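Kitchen scales that won't settle
Lamance Boards > Home & Shed > Weighing and Measuring
503 views

marrowfat54
My glass-topped digital scale gives me a different weight for the same thing depending on where I put it down. Middle of the plate, fine. Corner, it sulks. Is this normal, or have I bought a paperweight?

Egan
Normal. Cheap ones don't like the corners. Put things in the middle, as your mother told you.

tinlid
Disagree with Egan, who disagrees with everyone. A decent scale should read the same anywhere on the glass. Is your table level?

marrowfat54
Level enough for soup. Green toolbox has the screwdrivers, hammer and wrench in it.
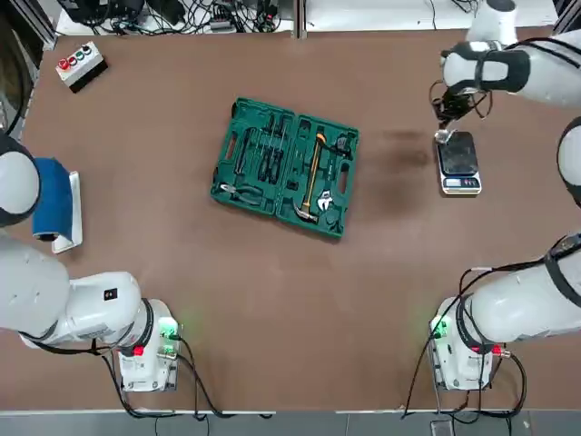

Filed under: Scales, Small Parts, Table Space

Egan
Small clear thing, right on the near corner of the scale. I rest my case.

tinlid
You rest it every week. Try it in the middle, then all four corners, and write them down.

Wafula Nyanda
What does it go up to? Mine stops at 2,000 g and is hopeless with anything under 2.

marrowfat54
No idea, the booklet went out with the box. Will do the corners after tea.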